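Plernemstead Linen Room - Folding Standards Meeting, November

Present: Yulan Cui (chair), Miklós Szalai, Yuto Sakai. Apologies: Peter Vondráček.
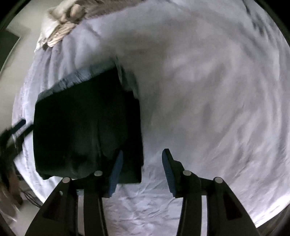

Item 2: black fabric, folded, on pale sheet.

1. Minutes of the October meeting accepted without changes.

2. Folding of dark items. Agreed that dark garments are folded on a pale sheet so the edges can be checked. Corners to be squared before stacking. Y. Sakai noted that creases are hard to see on black cloth - side lighting to be tried at table 14.

3. Stock. 168 items remain unfolded. M. Szalai to split these into two batches, dark items first.

4. Sheets. Order for spare pale sheets from Andier still open. Y. Cui to follow up.

Meeting closed 2:14 p.m.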